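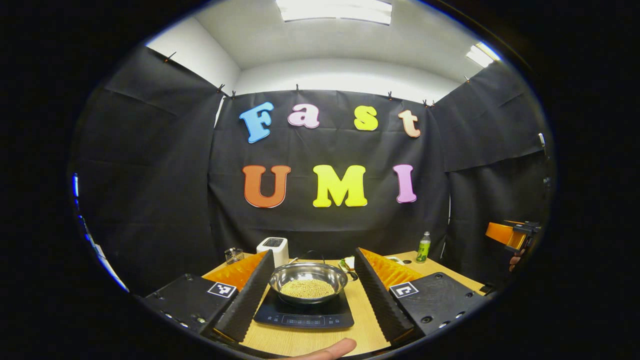 Abb. 1: Die Aufnahmekabine mit Schriftzug „Fast UMI“, Kochfeld und Schüssel auf dem Holztisch

Kapitel 4: Aufbau der Küchenstation und erste Aufnahmen

Schön, dass du bis hierher gelesen hast! In den vorigen Kapiteln ging es um Rechner, Kabel und Benutzerkonten, jetzt wird es endlich handfest. In diesem Abschnitt richtest du die Küchenstation ein, an der unsere Robotik-AG Tituretti die Aufnahmen für den Wettbewerb im Juni macht. Nimm dir beim ersten Mal ruhig eine ganze Nachmittagsstunde dafür, am besten zu zweit. Wer schon Übung hat, ist deutlich schneller, aber darauf kommt es wirklich nicht an – eine sorgfältig aufgebaute Station erspart uns später viele unbrauchbare Aufnahmen.

4.1 Was du brauchst

Schwarzer Stoff für Rückwand und beide Seiten, dazu die Klammern
Schaumstoffbuchstaben für den Schriftzug
Induktionskochfeld
Edelstahlschüssel mit den Körnern
Schaumstoffplatten, schwarz und orange
Die beiden flachen schwarzen Kästen mit den Markern
Handgreifer, geladen
Kiste „Küche klein“ (Toaster, Glas, Schälchen, Flasche)
Ein trockenes, fusselfreies Tuch

Alles außer dem Greifer liegt im Regal Trajkovski, benannt nach dem Spender der Regalbretter. Den Greifer bekommst du gegen Unterschrift bei Edin Angelovski, der die AG leitet und im Zweifel auch weiß, wo das zweite Ladekabel steckt.

4.2 Kabine vorbereiten

1. Hänge zuerst die Rückwand auf und klammere den Stoff an der Oberkante fest. Danach kommen die beiden Seitenteile, die schräg nach vorn laufen, bis die Kabine auf drei Seiten geschlossen ist.

2. Streiche den Stoff von oben nach unten glatt. Ein paar weiche Falten sind völlig in Ordnung, bitte kein Bügeleisen holen! Nur Löcher und Spalten, durch die man die helle Wand sieht, solltest du schließen.

3. Bringe die Buchstaben an, „Fast“ in der oberen Reihe und „UMI“ darunter. Der Schriftzug ist mehr als Schmuck: Auf dem einfarbigen Schwarz findet die Kameraauswertung sonst kaum Punkte, an denen sie sich festhalten kann. Lass deshalb zwischen den Buchstaben gleichmäßig Platz und verändere die Anordnung innerhalb einer Aufnahmereihe nicht mehr.

4. Schalte das Deckenlicht ein und lass es an, bis ihr fertig seid.

Hinweis: Wenn eine Klammer mitten in der Reihe nachgibt, brich die laufende Aufnahme ab und richte den Stoff in Ruhe neu. Das ist uns allen schon passiert, und niemand schimpft deswegen.

4.3 Tisch einrichten

1. Wische die Tischplatte trocken ab. Krümel unter dem Kochfeld sorgen dafür, dass es kippelt, und das merkt man in jeder Aufnahme.

2. Stelle das Kochfeld in die Mitte, das Bedienfeld zeigt zu dir. Der Netzstecker bleibt draußen. Wir üben nur die Bewegungen, gekocht wird hier nichts.

3. Stelle links und rechts vom Kochfeld je eine schwarze Schaumstoffplatte schräg auf, sodass beide zusammen ein V bilden. Dahinter lehnst du jeweils das orange Stück an. Mit dem Greifer solltest du anschließend von oben und von der Seite bequem hineinkommen, ohne den Schaumstoff zu streifen.

4. Lege die beiden flachen Kästen außen neben die Platten, leicht zur Mitte gedreht. Der quadratische schwarz-weiße Marker liegt jeweils oben, nahe der inneren Kante. Halte die Marker sauber und klebe nichts darüber, auch kein durchsichtiges Klebeband, das spiegelt nämlich ganz fürchterlich.

5. Setze die Schüssel auf das Kochfeld und fülle die Körner ein. Der Boden soll bedeckt sein, mehr ist nicht nötig.

6. Verteile die übrigen Gegenstände im hinteren Bereich des Tisches. Das toasterartige Gerät steht links hinter der Schüssel, das Glas noch etwas weiter links, das Schälchen gleich rechts neben der Schüssel und die grüne Flasche hinten rechts.

Vorsicht: Das Glas ist leicht und kippt schnell um. Wenn ihr schwungvolle Bewegungen übt, nimm es lieber vom Tisch und trage das im Protokoll ein.

Vorsicht: Heruntergefallene Körner sofort auffegen. Auf unserem glatten Boden rutscht man darauf erstaunlich gut aus.

4.4 Greifer prüfen

1. Schalte den Greifer ein und warte, bis das Programm Ovix auf dem Rechner die Verbindung meldet.

2. Öffne und schließe die Backen ein paarmal langsam. Sie sollen gleichmäßig laufen und nirgends haken.

3. Wische die Linse mit dem Tuch ab, bitte ohne Reinigungsmittel.

4. Halte den Greifer über den Tisch und sieh dir das Vorschaubild in Ovix an. Die Schüssel gehört in die Mitte, beide Marker müssen vollständig zu sehen sein. Die dunklen Ecken kommen vom Objektiv und stören nicht.

5. Sieht die Vorschau milchig aus, ist fast immer ein Fingerabdruck schuld. Wiederhole dann Schritt 3.

4.5 Die erste Probeaufnahme

1. Lege in Ovix eine neue Reihe an. Als Namen verwenden wir „Iro“ und die laufende Nummer, die nächste freie ist Iro 297.

2. Stelle die Aufnahmedauer auf 60 Sekunden. Für die Übung mit dem Umfüllen darfst du auf 80 gehen, mehr macht nur den Arm müde.

3. Beginne mit dem Greifer seitlich neben dem Tisch, starte die Aufnahme und halte einen Atemzug lang still. Dann führst du ihn ruhig zur Schüssel.

4. Bewege dich gleichmäßig und lieber etwas zu langsam. Die freie Hand hältst du möglichst vom Kochfeld weg – das vergisst man anfangs dauernd, und es wird mit jeder Aufnahme besser.

5. Führe den Greifer zurück zum Ausgangspunkt und beende die Aufnahme.

6. Schau dir das Ergebnis gemeinsam an, bevor ihr die nächste startet. Verdeckt dein Arm einen Marker länger als einen Augenblick, stell dich ein kleines Stück weiter zur Seite und versuche es noch einmal.

Hinweis: Misslungene Aufnahmen bitte nicht löschen. Setze in Ovix das Häkchen bei „verworfen“ und schreib ein, zwei Worte dazu, woran es lag. Edin geht die Liste regelmäßig durch und freut sich über jede verständliche Notiz.

4.6 Abbauen

Die Kabine darf hängen bleiben, wenn am nächsten Tag wieder aufgenommen wird. Die Körner kommen zurück in die Dose, der Greifer ans Ladegerät und die Kiste „Küche klein“ ins Regal. Wie du die Aufnahmen auf den Schulserver überträgst, steht in Kapitel 5.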